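Buy the finger pads first

By Iman Ouazzani

Every May I get the same call. Somebody has a grant or a bit of leftover money, and they want to know which robot arm to buy. I always ask what they've set aside for finger pads, and there's a pause, and then they laugh as if I'm being awkward. (I am, a bit!)

I did it myself at Heywood. We spent nearly everything on one lovely arm and had £600 left for the whole year, which had to cover pads, brackets, cables, marker boards and a decent chair. The arm then sat under a dust sheet for 18 weeks while I begged for parts. I still go red thinking about it.

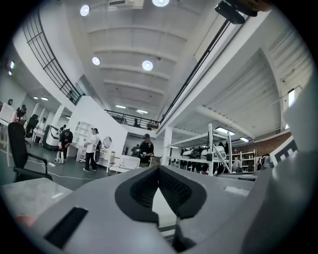
4 min read

My rule now is to plan from the floor up. Hand-held grippers come first, then the soft pads that go on them – the black V-shaped sort is what I'd start with – and then shelving, tables and enough lights. People need room to work side by side, and room costs money too. Hayley Bellamy at Grutine reckons I'm far too gloomy and that a big purchase gets everyone excited. Fair enough, it does, for a month or so.

But go and look at your own order book. Ours has a line for spare pads at £647, and it's the only line I've never had to defend to anyone using the kit. I can't say that for the arm.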